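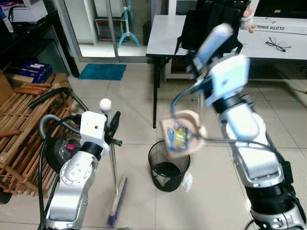 *Yellow and blue wrapper, black mesh bin.*

17 Apr 2021

Quick one, kettle's on. Week three of no snacks after dinner and I caved again last night. Chips. Whole bag, standing up at the bench, didn't even taste the second half.

Damián Ochoa from work reckons it's just boredom. Probly right. I was fine all through February when I had the night course, then it finished and there I was at nine o'clock with my hand in the cupboard.

So, new rules – tea first, teeth brushed by 8, nothing in the house I'd eat by the handful. Maricruz says buy the little bags. Tried that. Ate four of the little bags.

Walked down to the Clundville shops this arvo and came home with mandarins. Not the same but okay. My favourite flavour was on special too, walked straight past it – well, walked past it twice.

Will report back next week if theres anything to report.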